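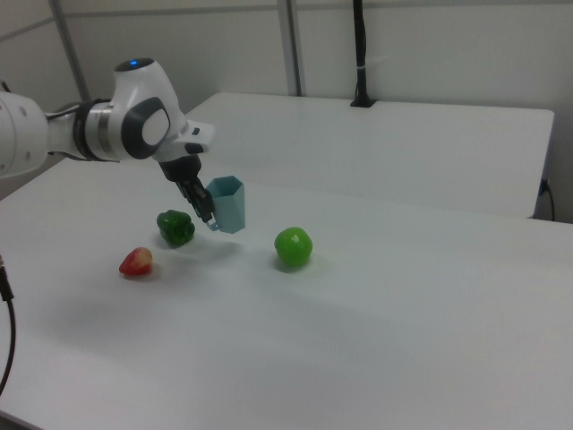
Cup held by the left rim, just clear of the table

Gripper lets cup slip after a few hundred cycles. Recalibrate or replace fingers?

Posted by Danylo Harasym, February 17, 2020

We have a small white arm with a two-finger gripper doing pick and place on a tabletop. The parts are toy stuff: a pale blue hexagonal cup, a green pepper, a strawberry, a green apple. It grabs the cup by the rim and lifts it. The first 200 lifts in a run are fine. By 500 the cup has started to tilt, and sometimes it drops. The pepper and the apple never give trouble.

The Urrutia service desk says the fingers need to be recalibrated and that I should buy their yearly plan. I asked what recalibrating would change and got a PDF about the yearly plan. I have already run the homing routine twice. It made no difference I could measure, and I did measure, with a ruler taped next to the drop spot.

Has anybody fixed this without paying for a visit? And is finger calibration even a thing that drifts within one shift? I have my doubts.

Laimutė Vanags

I would not buy the plan yet either. If the calibration was off, you'd expect a bad first lift too, and you say the first ones are good. Something is changing during the run.

Check these before you spend anything:

Wipe the finger faces with a lint-free cloth and alcohol, power off, and let them dry. Then look at them under a strong light. A shiny patch near the tips means the surface is worn and wiping will only help for a while.

Put a paint mark across each finger screw and the block behind it. Run 200 cycles. If the marks no longer line up, you have a loose screw and your whole mystery is over.

Log the finger position at close on every lift. Compare the number from lift 9 with the one from lift 500. If the position is steady and the cup still tilts, the grip is fine and the cup is arriving in a different spot.

That last one is where I'd bet. A thin rim on one side is a poor place to hold anything. The weight hangs off to the side and any small error turns into a swing. Can you take it across the outside, on two of the flat sides? Your gripper may not open wide enough, so check the stroke first.

Change one thing at a time. At Sandonthorpe we swapped the fingers and tightened the screws the same afternoon in May, and I still can't tell you which one did it.

Teófilo Cárdenas

just turn up the force. worked for me

Marama Prendergast

Turning up the force on a thin plastic rim is how you get a bent cup -- and then a new problem that looks like the old one. I'd want to see a log before believing it "worked."

Agree with Laimutė on the paint marks. I'd add the cable. Jog the wrist slowly through the full move by the pendant, with nobody inside the reach, and see if the cable pulls tight anywhere. A tight cable can tug the wrist a little at the same point in each cycle. Ours did that for 600 cycles before the connector gave up, and the service report called it "calibration" too.

Danylo, post the close positions when you have them, the first few and the last few are enough.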